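# Wisis Publishes Good Practice Rules for Testing Home Robots in Simulation

February 2018

Wisis, the association of small robotics workshops, has published its first set of good practice rules for testing household robots in simulated rooms. The document has 40 pages and is free for everybody to read. It was prepared over two years, and it concerns mainly the robots with one or two arms that are intended to work in ordinary homes, between ordinary furniture.

Until now every member had its own way to test. One workshop would report that its robot opened a drawer well, and another workshop would report the same, but the rooms were different, the starting positions were different, and it was often not written what was counted as a success. Customers who wanted to compare two robots had little to hold on to. The new rules do not say which robot is good. They say what must be written down before the test, during the test and after it. 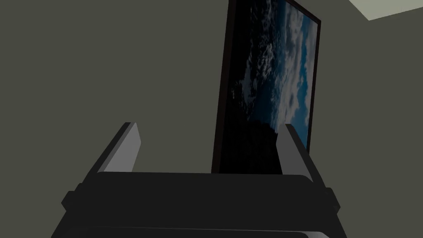

The first part of the rules is about the start of a test. The position of every joint must be recorded, and also the view of every camera, even if the robot does not yet look at the object it will handle. The tester is not allowed to begin the recording only when the robot is already in front of its task. In the past many reports began at this convenient moment, and the search for the right place in the room was left out. According to the text, a robot that spends half of its time turning toward the wrong wall should have this in its results.

The second part is about the room. Each test room needs a version number, and any change in it, also a small one, gives a new number. If a dresser is moved closer to the wall, or if the light becomes weaker, the old results stay with the old version and may not be mixed with the new ones. Pictures, lamps and small things lying on furniture belong to the room and have to be listed too. The authors of the rules ask for at least eight different rooms before any general statement about a robot can be made. Members who have fewer rooms can still publish their results, but they must write the number of rooms next to every result, in letters of the same size.

The third part was discussed the longest. It deals with contact, that is, with every moment when the robot touches something. Many simulation programs allow a gripper to pass a little into a surface without any consequence, and a test can look successful when in a real kitchen there would be a scratch or a broken handle. The rules now require a contact log. Every touch with an object that is not part of the task must be in this log, with the time and the force which the program has calculated. A test with unwanted contact can still be counted as completed, but it goes in a separate column.

For robots with two arms there is an additional page. The distance between the arms must be checked during the whole movement, also when only one of them is working. The resting arm must have a defined position, and it is not enough to write that it was "out of the way." The workshop has to say who or what stops the robot if the arms come too near to each other, and this stop must be tested in each room version at least three times.

The rules were tried before publication by three members, Buker, Štefanec and Itano. Buker and Štefanec used them on furniture tasks, mostly opening and closing. Itano used them on tasks of placing and removing objects. All three reported that the paperwork took more time than they had planned, especially at the beginning. Štefanec had to repeat a whole series because the room had been changed in the middle and the change was not written anywhere. After this case the paragraph on version numbers was made stricter.

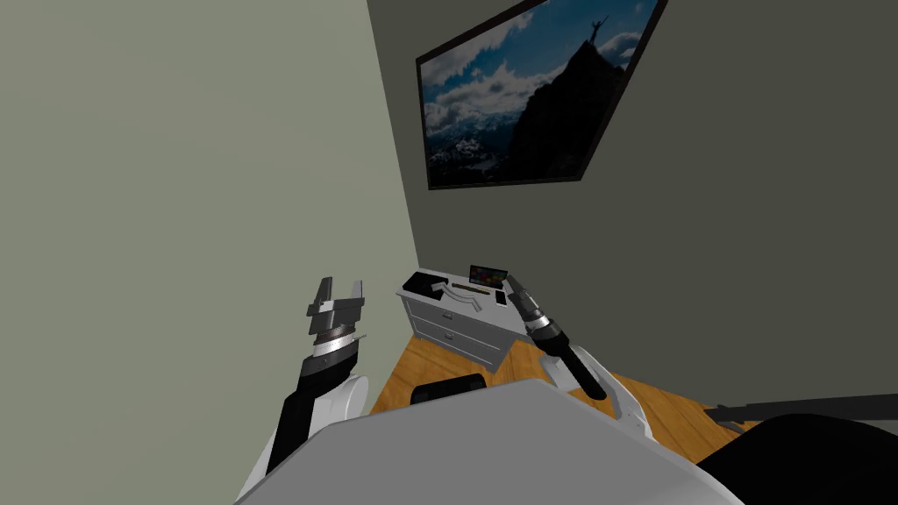
For Itano, the list of room objects is the weakest point of the document. The firm supports the rules and will follow them, it wrote in its comment to the association, but it fears that testers will copy the same list from one room to the next and stop reading it. It would prefer that the simulation program writes the list by itself at the start of every test, and that a person only signs it. The firm also asked for a clearer border between a task object and a room object. If the robot must open a drawer, Itano asked, is the thing that stands on top of the furniture part of the task or part of the room? At the moment the rules leave this to the tester.

Wisis answered that an automatic list will be allowed, but it cannot be required yet, as not all members use programs that can make one. The question of the border will be handled in the next version. Until then the tester should decide before the first run and should not change the decision during the series.

The rules are voluntary. A member that follows them may write this in its reports, and Wisis can ask to see the logs of such a member at any time. If the logs are missing, the member has to remove the statement. There is no fine. The association also reminds its members that a simulated test does not replace a test with the real machine, and that each report must say on the first page which kind of test was done.

Comments on the text are accepted from members and non-members until June. They should be sent in writing, with the number of the paragraph, and one comment should treat one paragraph only. A form for this is included on the last page of the document, together with an empty contact log and an empty room list that workshops can copy for their own use.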